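Workshop notebook, Wednesday, second pot of tea

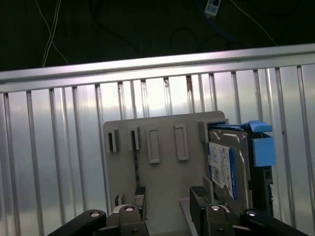 Spent most of the morning on the rye starter again, and I'm happy to say it has forgiven me for the weekend. I fed it at seven with the Clutham flour (the coarser one, in the paper sack with the string) and by eleven it had climbed nicely and smelled of green apples, where on Monday it smelled more like nail polish and I nearly lost heart. Oksana, if you read this before Friday, please keep it on the shelf by the boiler and don't let anyone put it back near the window, it really does sulk there.

Test dough as follows: 900 g flour, all Clutham, with salt at 2 percent. I held back a little of the water and worked it in by hand at the end, the way Svitlana Koval showed us when she came over from Nendville, and what a difference in the feel of it! It was still sticky, as rye always will be, but it came off the bowl in one piece and I could shape it with wet hands without swearing. Left it in the two long tins under a damp cloth.

The first tin went in at noon and the second 20 minutes later, which I did on purpose so we could see whether the extra rise matters as much as the Zinchenko recipe says. I think it does, a bit. The second loaf has a softer top and fewer cracks along the side, though I'll admit the first had the hotter corner of the oven, so I wouldn't hang anything on it yet. I'd like to swap the corners next time and keep everything else the same.

Haven't cut either of them. I know, I know, but the last batch was gummy in the middle and I'm fairly sure that was me slicing it warm to have with soup. They're wrapped in linen on the top rack and they stay there until tomorrow morning, and Oksana Dmytriv has my full permission to scold anybody she finds up there with a bread knife.

Caraway is nearly gone. I used the last of the good jar and topped it up from the old one, which has hardly any smell left, so we should order more along with the malt. Also the small scale is drifting again, it gave me three different readings for the same spoon of salt, and I went back to the big one.

To do: scrub the tins (no soap on the black one), feed the starter before leaving, ask Svitlana how long she scalds her malt.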